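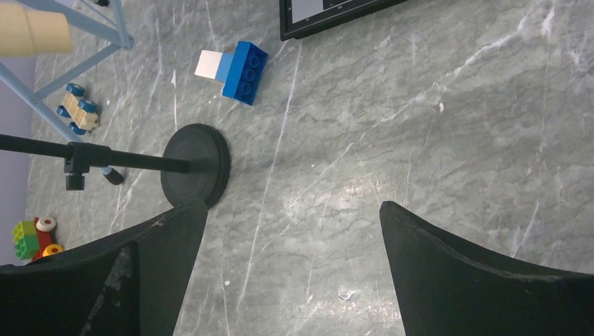
Public vote on Joltcombe -- is it time to scrap it?

marlo_kay
4/29/22
So who else watched the Joltcombe semifinal? I'm still mad. Sutherland gets the top score from all three judges, sings the roof off, and goes home on the phone vote. The winner forgot half a verse! I'd make it 70 percent judges and let the viewers have the rest.

pennyloafer18
Nope. It's a TV show, and the people watching should pick. I voted for the other guy and I'd do it again. He made me cry, forgotten verse and all.

marlo_kay
Sure, but how many times did you vote lol

pennyloafer18
49. The app lets you!

tuneless_ted
See, that's my problem with it. My sister bought the 500 vote bundle in January for somebody who was out the next week. One vote per phone and I'd have no complaint about the split at all.

Craig Purves
I was in the audience for that one. Sutherland was great in the room, but the other guy got the louder cheer by a mile, so I wasn't shocked. Judges like technique and crowds like a story -- I don't think either side cheated anybody.

marlo_kay
Did they show you the numbers in the studio? On TV they just put up the names.

Craig Purves
No, same as you got. We waited around 18 minutes and then they read out the names.

tuneless_ted
They should publish the totals after every show. Zostirico did in its first season and people still argued, but at least they had something to argue with.

pennyloafer18
I'm voting again in the final, sorry Marlo :)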